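Grulitz Application Portal — Producer's Guide
Section 3: Entering the budget and the financing plan

Before you start

The project record must exist and show the status Open. If it still shows Draft, go back to Section 2 and finish the eligibility form. The budget screens stay gray until that form is saved.

Only the lead producer's account can edit the budget. Co-producers can read it and leave notes. The lead producer can be changed under Project > Parties, but only before the first budget version is locked.

3.1 Creating a budget version

1. Open the project and select Finance.
2. Select New version. The portal names it by number. You can add a label of your own, such as "after location change".
3. Choose the currency. It cannot be changed later within the same version.
4. Choose a template. Feature, Short, Documentary and Complementary Activities are available. The last one covers festivals, workshops, publications and archive work, and has no shooting-day fields.
5. Select Save.

Note: A version made with the wrong template cannot be converted. Delete it and begin again.

3.2 Entering costs

1. Fill in each account from the top. Subtotals update when you leave the field.
2. Enter whole amounts, without cents. A comma is read as a thousands separator, so 1,506 is stored as one thousand five hundred and six.
3. For fees, enter the rate, the unit and the number of units. Do not type a total into the rate field.
4. Leave unused accounts blank. A zero counts as an entry and will print on the summary sheet.

Budgets kept in Wondow can be imported under Finance > Import. Export from Wondow as a flat table first. Nested accounts are not supported and everything below the second level is dropped without a warning.

Caution: Import overwrites all accounts in the open version. Notes attached to those accounts are lost.

3.3 Entering the financing plan

1. Select the Sources tab.
2. Add a line for each source, including your own investment and deferred fees.
3. Set the status of each line: Confirmed, Pending or Planned. A Confirmed line needs a signed document in PDF.
4. Enter the amount requested in this call on the line marked Zillovier Fund. It is already present and cannot be removed.
5. Check the bar at the bottom of the page. It turns green when sources and costs match.

In the Feature template the amount requested may not exceed 70 percent of total cost. The portal does not stop you from typing a higher figure — it refuses the lock in step 3 of 3.4 instead.

Uploading the contracts usually takes about 2 minutes per file. Keep the tab open until the file name appears in black.

3.4 Locking and submitting

1. Select Validate. Errors are listed in red, warnings in amber.
2. Correct all errors. Warnings may be left standing, but each one needs a short explanation.
3. Select Lock version.
4. Print the summary sheet, have it signed, and upload the scan under Signed forms.
5. Select Submit.

Caution: A locked version cannot be edited. To make a change, copy it to a new version and lock that one. The assessors see only the latest locked version.
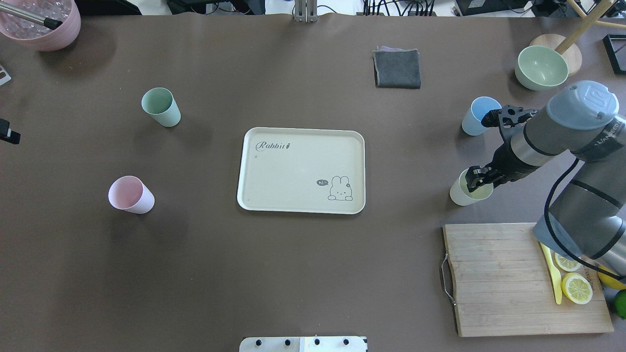 User comment, 25 December 2019: Copying a locked version did not bring our Confirmed documents along. The lines were there, still set to Confirmed, but the attachments were gone and Validate gave an error for each of them. Please put that in the guide. We had to upload all the contracts again on deadline day.

Reply from support: Correct. Attachments belong to the version in which they were uploaded. After copying, open Sources, select Attach from earlier version and tick the files you need. The button shows only for the lead producer.

3.5 Co-productions registered in Peltonen

If the co-producer has already registered the project in Peltonen, enter the Peltonen reference under Project > Links before creating a budget version. Shared cost lines then appear in blue. They are read-only in Grulitz and must be corrected at the source. Select Refresh after each correction.

Continue with Section 4, Payment schedule.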